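Drirkcombe Residents' Forum
Topic: Proposed changes to allotment tenancy rules
Started March 8, 2018

plot_secretary
Members are invited to comment on the draft tenancy rules before they are put to the meeting in May. The principal changes are a limit on the time a plot may stand uncultivated, and the division of full plots into halves when a tenancy ends. The Trimville Road site has the longest waiting list, and the draft is directed chiefly at that site. Comments should refer to the rule number where possible.

Culeck_Lane
I wish to object to rule 2. A full plot feeds a household through the winter, and a half plot does not. Potatoes, onions and brassicas cannot be rotated properly on half the ground. The present tenants keep their full plots under the draft, so the loss falls entirely on those who join later.
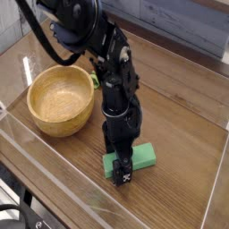

It would be fairer to let each new tenant choose between a half and a full plot, and to set the rent accordingly.

northgate62
I must disagree with the previous contributor. Many new tenants surrender a full plot within the first season, having found the digging beyond them. A half plot is a sensible beginning. The Espinoza site has let half plots for several years and the standard of cultivation there is good.

Culeck_Lane
The Espinoza site has lighter soil and a standpipe at every fourth plot. Trimville Road is heavy clay with one tank at the gate. I do not think the two can be compared.

plot_secretary
The point about water is noted. A sum of 500 pounds has been set aside for a second tank, subject to approval at the same meeting. The remaining balance of the site fund is 1,539 pounds, and it is intended to keep this for fencing.

hedge_and_ditch
I support the draft in general, but rule 4 requires attention. It permits a shed on every plot - including half plots - without any limit on height. A tall shed on the southern boundary will shade the neighbouring ground for most of the day.
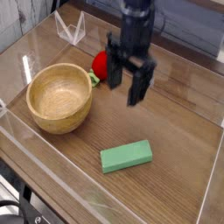 Will a tenant who already holds a full plot be asked to give up half of it?

Existing tenants will keep their full plots for as long as the tenancy continues, and division will apply only when a plot is next let.

northgate62
I am grateful for that. May I also ask that the wording on sheds be settled before the meeting? It caused a long argument on the last occasion.

plot_secretary
A revised rule 4 will be posted in this topic. Written comments may also be left in the box at the Trimville Road gate.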